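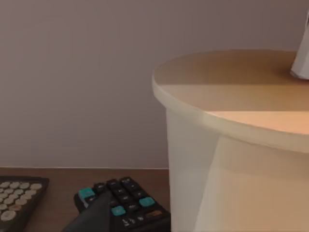

Brerkdale tabletop cell – data card and setup notes

Maintainer: Shabnam Janjua, Ellercombe

Summary

Brerkdale is a simulated tabletop cell with one arm and a two-camera view. The set holds 342 episodes recorded with the Memon controller. These notes cover how the cell is configured, how to keep it healthy between recording runs, and what to check when it misbehaves.

Contents of the release

episodes/ – joint states, gripper commands and camera streams
scenes/ – table layouts, one file per layout
calib/ – camera poses and gripper offsets
tools/ – reset, replay and check scripts

Setting up the cell

1. Install Arelora 6 or later. Earlier versions load the meshes but ignore the friction settings.
2. Copy calib/ into your local config folder before the first launch. If you launch first, the cell writes a default calibration and keeps using it.
3. Run tools/reset to put the arm in its home pose and load a layout.
4. Open both camera views and check that the table is in view in each.

The table uses everyday objects: calculators, a potted plant, a goblet, a bottle, a can, a cup on a round gray base and so on. Each one has its own collision shape. The tall cup is the fussiest, and the gripper has to be lined up with it before the fingers close.
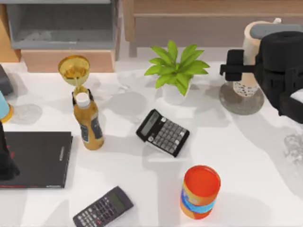 Can I run the cell without the wrist camera?
Set wrist_cam to off in the cell config and restart. Replay still works, but the finger offset check will be skipped.

Routine checks

Run tools/check after any change to the config. It moves the arm through 8 poses and compares the finger positions against the stored offsets. If one finger is out and the other is fine, the offset file is usually stale. Delete it and run the check again. If both are out by the same amount, look at the arm base pose first.

Shadows are left on in all renders. Turning them off makes the cell run faster, but the images will no longer match the ones in the release.

Known faults

– Objects can jitter after a reset if the physics step is too coarse. Use the step size in the scene file and don't override it from the command line.
– The gripper sometimes reports closed while the fingers are still moving. Wait for the settled flag before logging a grasp.
– 46 episodes have a short gap in the wrist stream. They are listed in episodes/gaps.txt and can be left out with the skip_gaps option.

To look over a layout by itself, load it with the arm parked. The table view should show the objects clear of the gripper, with the plant and the black calculator near the middle.

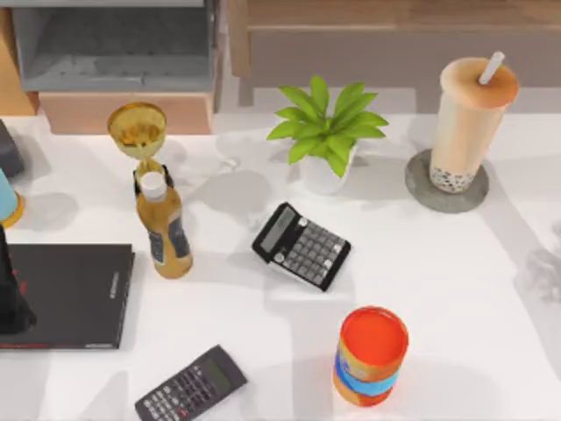 Last modified: 9th February

Reporting problems

Send the log, the scene file and your Arelora version to Shabnam Janjua through the Brerkdale issue tracker. Please don't attach whole episodes – the episode number is enough. Changes to calibration files need a fresh check log before they can be merged.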